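Lab diary, March, the purple cube week

Wrist cam view in sim, the one I had open all day. Writing this fast, bus in a bit.
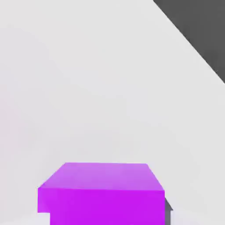

Morning

Came in to a red nightly. Segmentation was fine yesterday, then Konrad merged the new color threshold code and the cube mask came back as two blobs. Top face in one, front face in the other. Makes sense when you look at it, top is a pale lavender and the front is a hard magenta, same cube, same material, just the light from above. The threshold was picked off the front face only. So the planner gets two objects, thinks they're touching, refuses to plan a grasp on either. Error message: "no feasible candidate". Very helpful.

Tried widening the hue band. No good, hue is nearly the same already, it's saturation that kills it. Dropped the saturation floor and got one blob. Then got the floor too on a couple of other views. Put it half way back. One blob, no floor. Don't love it. Left a TODO with my name on.

Coffee with Wiesława. She says stop thresholding, use the depth. She's been saying it since before I started here. She's right but the depth plugin in our Horner build crashes when you reset the episode and I don't have a day for that.

Before lunch

Pose estimate next. Cube is running off the bottom of the view when the camera is this close so the fitter never sees the bottom edge of the front face. It assumes all four corners. What it did was take the bottom of the image as the bottom of the cube and come back with a squashed box. Confidently. Score was higher than on the good views!! Spent ages on that before I drew the box on top and saw it.

Fix: if the mask touches the border, don't use that side. Just fit the top face, it's a clean trapezoid with all its edges in view, and the size of the cube is known. Eleven lines or so and a flag in the config. Ran the replay set, 70 episodes. Before the fix 48 gave a usable pose. After it, better, but I only got part way through the set before the machine wanted a reboot so I'm not writing a number down untill it's done.

Also there's a little notch low down on the left of the cube, a pale gray bit where magenta ought to be. Tomos says rendering glitch, I say something is in front of the corner. Dumped the scene tree to find out and it's 401 nodes of nonsense names, gave up. The border rule skips most of it anyway. Come back to this.

Afternoon

Planning. Meeting with Aurelio, short, he was on his feet the whole time. He wants the approach to start from whatever pose the wrist is in, no going back home first. Fine, but then the first view is often like this one, way too close, cube low down and loads of blank light gray above it. I said add a back-off move before the first estimate. He said that costs time on every cycle. I said so does missing. We settled on back off only if the border flag is set. Good, that flag is earning its keep already.

Wrote the back-off. Straight line along the camera axis. First try went the wrong way. Sign error, the camera frame and the tool frame don't agree on which way z goes and I KNEW that, it's on the sticky note on my own monitor. Planner caught the collision and stopped. Flipped it. Runs.

Collision check is too nervous now. It takes the dark wedge on the right of the cube for a solid thing. Looks like shadow to me, can't swear to it from one view. Same thing with the big dark corner top right, probably where the table ends, gets a fat keep-out zone built on it. For the corner I'm ok with that, don't want the arm over there anyhow. For the wedge it blocks every grasp from the right side. Asked Nikola if the Dukero branch has a shadow filter. It does, she's sending it, says it needs cleaning up. So does everything here.

Late, 5:40 pm

Pushed the saturation thing, the border rule and the back-off as separate commits. Konrad grumbled that the config is getting long. Config is his.

For tommorow
finish the replay set, write down the real number
shadow filter from Nikola, try on the right side grasps
ask Tomos for the scene names, the notch
unit test for z direction so I never do that again
depth crash, maybe, if Wiesława will sit with me

Bus.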